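Wanpen Nilsuwan
18 June 2022

1/ A thread about seeds, my grandmother's long beans, and why I have stopped trusting my own handwriting. Get a drink, I ramble.
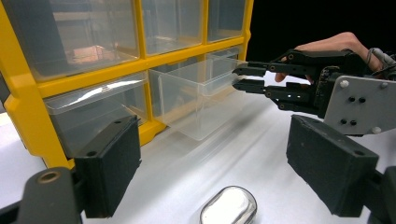

2/ I started saving seed the year we moved to Brondstead, mostly out of stinginess. A packet of beans cost more than a bag of beans, and that bothered me all summer. So I let one plant go brown on the fence and picked it in August, and I was so pleased with myself you'd have thought I'd invented the bean.

3/ The long beans are another matter. My grandmother grew them up strings behind her kitchen and never once bought seed in my lifetime. My aunt mailed me a twist of newspaper with a few in it, and every long bean I've grown since comes from that twist. I still have the newspaper too. It's mostly an ad for tires.

4/ Beans are the kind place to begin. They mostly pollinate themselves before the bees get there, so what you plant is usually what you get back. Leave the pods on until they rattle, shell them, and let them sit out on a plate until one snaps when you bite it instead of denting. (Yes, bite it. Gently!)

5/ Squash will humble you. I grew two kinds side by side, saved the best one, and the next year got something the size of a football that tasted like wet cardboard. We ate it anyway, in soup, with a great deal of ginger. If you want squash to come true, grow one kind or learn to pollinate by hand before breakfast.

6/ Tomatoes: squeeze the seeds and goo into a jar, add a splash of water, leave it a couple of days until it smells awful, rinse, dry on a plate. Please don't use a paper towel. I have planted a lot of paper towel.

7/ On labels. Write the name AND the year, in pencil, the minute the seed is dry. I have an envelope that says "the good ones, from M." Good what? M. is Mayuree Phuthong, so I called her, and she said she'd given me peppers, basil and some kind of marigold, and which did I mean. I'm sowing a pinch in a pot this week and we'll both find out.

8/ Mayuree also got me going to the Drirnness seed swap, which I'd been too shy to try. There were 143 varieties on the list this spring and I came home with more than I have dirt for. People will tell you the whole life story of a lettuce if you stand still, and I do love to stand still.

9/ One lettuce gone to flower can give you more than 1,000 seeds, by the way. That's why everybody at a swap is trying to hand you lettuce. Take the lettuce. Be nice about it.

10/ Keep everything cool, dark and dry. Onion and parsnip seed I'd use the next year, beans will wait several, and tomatoes seem to forgive almost anything. If you're unsure, roll ten seeds in a damp cloth and see how many wake up.

11/ I've got spare long beans again, so if you're near Brondstead and have a fence that gets sun, send me a message and I'll put some in an envelope for you. With the name on it. And the year.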